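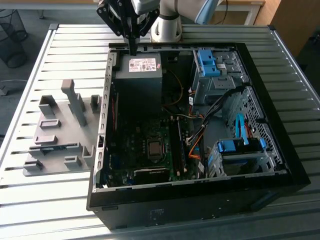

Replacing the power supply in a desktop tower takes one screwdriver and a clear work surface. The procedure below covers a mid-size business tower with the supply mounted in an upper corner of the chassis, next to the rear panel. Work with the case on its side and the interior facing up, as on the slatted metal table used for this guide, so that the supply rests on the chassis and does not drop onto the board when its screws come out. In this position the supply sits beside the rear panel with its label in view, the motherboard is next to it, and the drive bays take up the other side of the case. The blue latch on the optical drive cage can stay closed during the first half of the job.

Before you start

You need:
a number 2 Phillips screwdriver, magnetic tip preferred
a wrist strap with a clip lead
a small dish for screws
side cutters for cable ties
four or five new cable ties, 4 inch
the replacement supply

Check the replacement against the old unit before you remove anything. Compare the outer dimensions, the position of the mounting holes, and the connectors. Business towers do not always use the standard 24-pin main connector, and a supply that fits the bracket may still have the wrong plug. The rating on the label should be matched or exceeded. Going from a 300 watt unit to a 600 or 700 watt unit does no harm, but it brings no benefit in a machine with onboard graphics and a single hard drive.

Step 1. Disconnect

Shut the computer down from the operating system. Turn off the switch on the back of the supply if there is one, then pull the power cord. Remove the monitor, keyboard and network cables. Hold the front power button for ten seconds to drain what is left in the capacitors on the board. Do not open the supply itself at any point. The large capacitors inside it hold a charge well after the cord is out.

Step 2. Open the case

Lay the tower down with the removable side up. Release the side panel and set it out of reach of your elbows. Clip the wrist strap to bare chassis metal. Painted or plastic surfaces will not ground it.

Step 3. Record the cable routing

Take two or three photographs of the wiring before you unplug anything. One should be straight down over the board and one toward the supply. Include the cable ties, as their positions show where the bundle has to bend to clear the side panel.

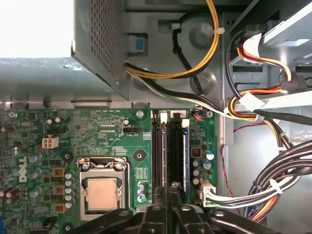 Supply, wire bundle and processor socket. The bundle leaves from under the supply and is held by two white ties. The white connector with four square sockets is on the board, near the Dell logo.

Step 4. Unplug the connectors

Work from the board outward.

4.1. Four-pin processor power. Press the clip on the plug and pull straight up. Hold the plug and not the wires. If the clip is stiff, push the plug down slightly first, then press and lift.

4.2. Main board power. This is the widest plug and takes the most force. Support the board near the connector with your other hand. Rock the plug along its length only.

4.3. Drive power. Flat SATA plugs pull straight back from the drive. Older four-pin plugs have no clip and may need to be worked loose.

4.4. Leave the fan lead alone. The processor fan header (marked FAN_CPU on this board) is fed by the board, and has no direct connection to the supply. The same goes for the pins marked PWR_SWH, which belong to the switch wiring.

Cut the cable ties with the flat side of the cutters against the bundle. Collect the cut ends – one loose under the board is hard to get out later.

Step 5. Remove the supply

Take out the mounting screws at the rear panel. Keep a hand on the unit while you remove the last one. On many towers there is also a release tab inside the chassis, next to the supply. Press it away from the unit, slide the supply toward the front of the case until it clears the rear lip, and lift it out. Check that no wires are caught under the bracket before you pull.

If the supply does not slide, look for a screw you have missed. Do not pry against the board or the processor socket.

Step 6. Fit the new unit

Reverse step 5. Start all the mounting screws by hand before tightening any of them. They should be snug and no more, as the threads in thin sheet metal strip easily.

Reconnect in this order: main board, processor, drives. Each clipped plug should click. Route the bundle along its old path across the chassis floor and fit new ties in the same places. Keep the wires away from the fan blades and the edges of the drive cage.

Step 7. Test

Stand the tower up with the panel still off. Connect power, monitor and keyboard only. Switch on and confirm that the fans turn and the startup screen appears. Enter setup and check that all drives are listed. Then shut down, pull the cord, refit the panel and connect the rest.

If nothing happens at power-on, check the four-pin processor plug first. If the fans start and stop again, unplug the drives and try once more to rule out a short on that branch.

Lyle Pruitt
Last revised 13 March 2019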